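Carnet d'atelier, teinture et apprêts
14 mars 2025, par Mafalda Bragança
12 partages · 3 commentaires

Reprise du bain de garance ce matin, et enfin une belle surprise ! Le lot de laine Bivard mordancé en décembre sort d'un rouge franc, presque brique à la lumière de la fenêtre, alors que je m'attendais à un orangé mou comme la dernière fois. Pesée sèche avant bain : 1 290 g. Montée lente, 30 minutes au palier, puis refroidissement dans la cuve, couvercle fermé.

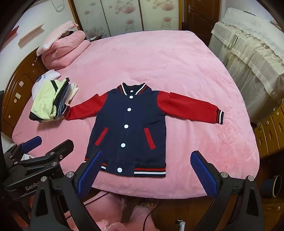 Le carbonate de calcium change tout, j'en suis maintenant convaincue. L'eau de l'atelier est trop douce et je m'obstinais à corriger avec plus de poudre (du gâchis, quand on voit le prix de la racine). J'ai repris la fiche de Sinness, page cornée, tout y était déjà.

Côté bleu, la cuve Oddsson sent bon, fleur cuivrée bien épaisse en surface, mais le pH descend trop vite. Rajouté une cuillère de chaux, remué doucement, laissé dormir. Deux trempages sur l'écheveau témoin : un marine encore un peu gris. Je voudrais un troisième passage avant de juger. Penser à noter la température, j'ai oublié ET ça m'énerve.

Essai de frottement à sec, rouge contre bleu, chiffon blanc : trace très légère côté bleu, rien côté garance. À refaire au mouillé lundi. Le marine et le rouge ensemble, quel plaisir, j'en mettrais partout.

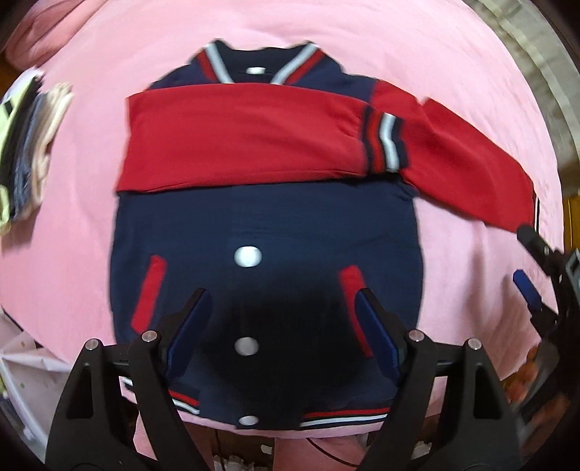
Blouson marine et rouge, une manche repliée sur le devant.

À commander : alun, crème de tartre, étiquettes Tilex (les petites, celles qui tiennent au bain). Le compteur de la cuve est à 1 839, relevé en partant.

Commentaires

Solène : Tu mets combien de carbonate ? Je suis bloquée à l'orangé moi aussi !

Mafalda : Une pincée par litre, je te recopie la fiche.

Ivo : Le gris du marine, je parierais sur l'oxydation trop courte entre les deux trempages.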